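**Re: [textile-care] Shrinkage figures for dark cotton jersey, and the label question**

From: Imani Lindqvist
Date: December 11, 2018

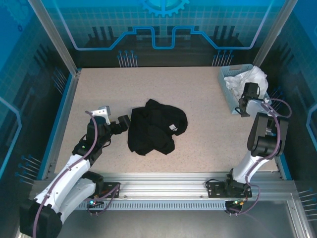
*4 min read*

Replying on-list as two people have asked me the same thing privately. The earlier message is quoted in part and my answers follow each section.

> We run the Prothero washers on the standard 40 programme and dry on Pandier cabinets. Over the last batch the black jersey tops came back shorter in the body than the white ones, same supplier, same cut, same size. The white tops pass our 5 per cent limit. The black ones do not. Is this the dye, the dryer, or are we measuring badly?

Start with the measuring. Most of the disputes on this list about length come down to how the garment was laid out. Jersey that has been left in a heap after drying will hold its folds, and a folded side seam reads short. Lay it flat, smooth from the centre out without pulling, leave it for four hours in the conditioned room, then measure from the high shoulder point to the hem. Do both sides and take the mean. If your left and right figures differ by more than 8 mm, lay it out again before you write anything down.

You don't say whether the tops were marked before the first wash. If you are comparing against the size chart instead of against the same garment unwashed, the figures can't be used. Charts carry a making-up tolerance that is often as large as the shrinkage you are looking for.

> The dye house says reactive black should make no difference to shrinkage and that we should look at our drying.

They are partly right. The dye itself does very little. What does matter is the time the cloth spends in the bath and the number of rinses needed to clear a deep shade. A black goes through more wet handling under tension than an optical white, and it leaves the dye house stretched along its length. If it isn't compacted properly afterwards, that stretch comes out in your first wash. Ask them for the compactor settings for each lot, and ask whether the black and the white were finished on the same machine. With the Kutau lots we had in March they were not, and the difference in body length was plain in the first cycle and absent by the third.

That gives you a simple test. Wash the same tops three times and measure after each. Stretch left over from finishing comes out early and then stops. Shrinkage caused by the dryer carries on.

> Drying is to the same end point for everything. We load mixed and take it all out together.

I would change this first. Mixed loads dry unevenly, and the lighter pieces will be over-dried while the heavier ones catch up. Weigh the load. Our records for the cabinet we use cover 195 cycles, and the failures sit almost entirely among those where fabric weights were mixed. Sort by weight first and by colour second. Dark and light have to be kept apart for bleeding in any case, so one extra basket per weight class is all it costs you.

> Last point. Do we read the care label or the supplier sheet when they disagree?

The label. It is what the wearer will follow and it is what a claim will be judged on. Record the sheet as well, and note the conflict in the report. Two things that catch people out:

- Side-seam labels can pucker the seam on light jersey. Don't place your measuring marks within 50 mm of one.
- If the label is to be cut off for testing, photograph both faces first and keep it with the sample card.

On sample size, three garments per lot is too few to separate the lots. The Sekau sheet allows five, and I would treat that as the minimum for a dark shade.

I have the full set of readings, 1,714 lines after the incomplete ones were removed from 2,130. The columns are lot, shade, weight, cycle number, left length, right length and width at chest. Write to me off-list if you want the file. It is too large for the archive, and the width readings before March were taken with a different rule, so leave those out of any comparison.

Imani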